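Workshop tips: software side of a bin picking cell

Recalibrate the camera whenever the bin or its clamp has been moved. Touch the tool to the bin corners in order and compare with what the planner reports. An error over 8 mm means the old transform goes in the trash.

Model the bin walls as solid boxes and pad them. Dividers between two bins get their own box - leaving them out is the usual cause of a scraped finger. Hoses and cable loops go into the collision model too, as one fat cylinder that follows the wrist.

Test with mixed items. A tape measure, a small carton and a patterned package are segmented very differently, and black or shiny parts tend to come back as holes in the depth map.
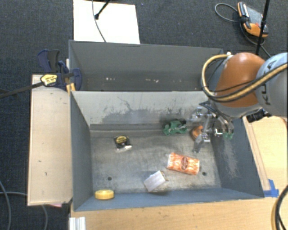 How many grasp candidates should the planner score per cycle?
Start with 200. Going to 2000 slowed our Osurix box PC and the chosen grasp rarely changed.

Reject any grasp whose approach line passes through a wall box, then rank what is left by clearance. Items lying against a wall need a tilted approach or a push toward the middle first.

Log the depth map, the chosen grasp and the joint path under one cycle number. Lucyna Głowacki's replay script in the Drillthorpe folder reads all three. Cycle 312 is a good one to practice on: the path is legal, the wrist flips anyway.

Last edited December 29, 2021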